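February, nearly midnight

Quick one, hand aches. Up at 6, no breakfast, bus full of wet coats. Riteo rang while I was still on it to say the rolls would be late and could I "work round it". Work round it how. It's a food stall trial. The food is the bit you need.

Got to the room for eight anyway. Zulema Quezada already in, coat on, lists everywhere. She wants 134 portions for the Sepúlveda do and we've got liners for 97. Told her twice. She wrote it down the second time.

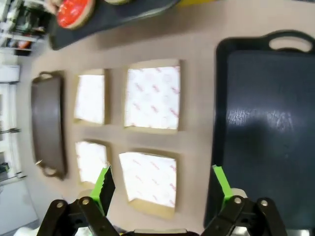
Portions are the whole problem, I think. Too big and we run out, too small and people moan, and Zulema keeps changing her mind between the two. We went back and forth over it most of the morning. Had four of the boxes out in a square, two and two, papers already in, and I liked them like that, open and ready, white against the brown. Red print on the paper is a bit much but she loves it. The dark tray with the two handles went to the left of them and I'd keep it there, my good hand is my left. Must ask about lids. Must ask about lids!!

Lunch was crisps. Rang Mum, no answer, rang again, she'd been in the garden. Knee better. She says come Easter, I said maybe.

Then bags. Jereo price is 21 for a sleeve, Brulach cheaper but you have to take loads and where would I put them, under the bed? Zulema says bags for the small orders, boxes for the rest. I say pick one. Didn't get anywhere.
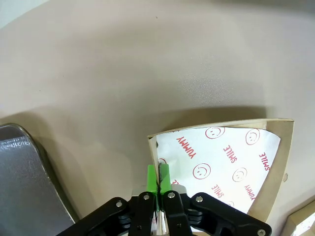

Paper bag with the smiley liner. YUMMY, SMILE, YUMMY, SMILE.

Did the money on the back of an envelope, about 70 short whichever way I do it. Did it again on the bus, same. Could drop the second sauce. Dont want to, it's the best thing on the list.
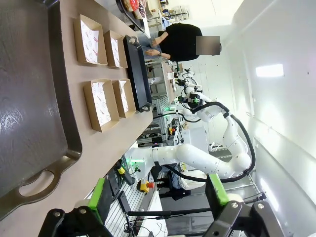

Words and worrying by me, sums by Zulema Quezada

Still on about the layout. Big scratched griddle tray one side, boxes next, black tray along the far edge. That's the order I'd go with on the day, big box and little box kept together in pairs so you can grab without thinking. Zulema would have the bags at the front. We'll see.

Home late, feet gone. Toast. Forgot to ask about the lids. Also tommorow: liners, ring Riteo before nine, find the other apron, pay the phone.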